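Planning the second arm before the first one is paid

When Lanying Han took over equipment planning at Flesdale, her budget was a single page. "It had one line for the robot and one line called other," she says. "The other line was the one that hurt us."
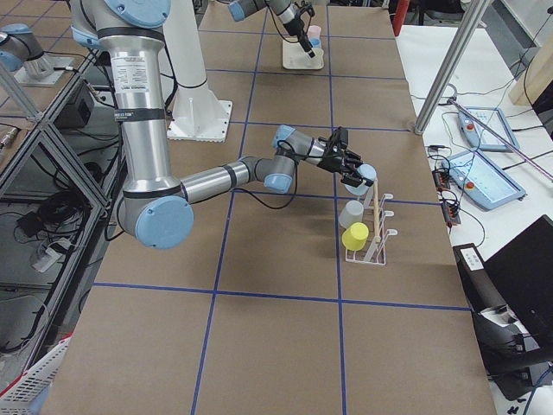 She now asks each team to write down the small purchases before they request a quotation. Cables, grippers, tables and power strips go on the list, and so do the cups and racks used in practice tasks. In her first year this list had 70 items. "People feel ashamed to ask money for a cup rack," she says. "But the task can not start without it."

Deming Shao, who works with the arms every day, wanted two of them from the beginning. The supplier, Karunaratne, offered a better price for a pair, with delivery in July. He agreed, but asked for 250 hours of staff time in the same budget.

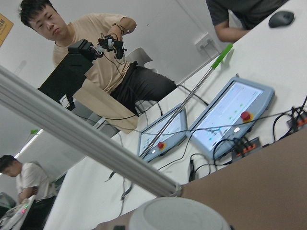
"An arm without hours is furniture," he says. "I have seen it in other places, and I did not want to see it in ours."

They did not agree about spare parts. Shao asked for a second set of grippers and Han gave him half. They still discuss it at lunch.

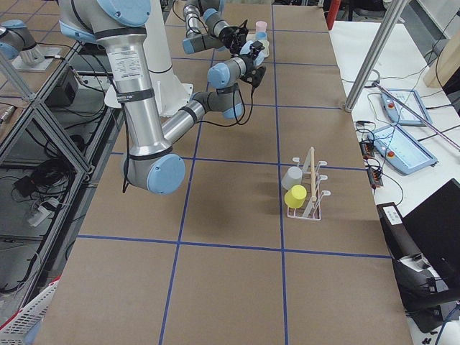

Two arms at the long work table, with the cup rack in the middle right area.

For next year Han keeps 8 percent of the budget free. She has not told Shao yet what it is for.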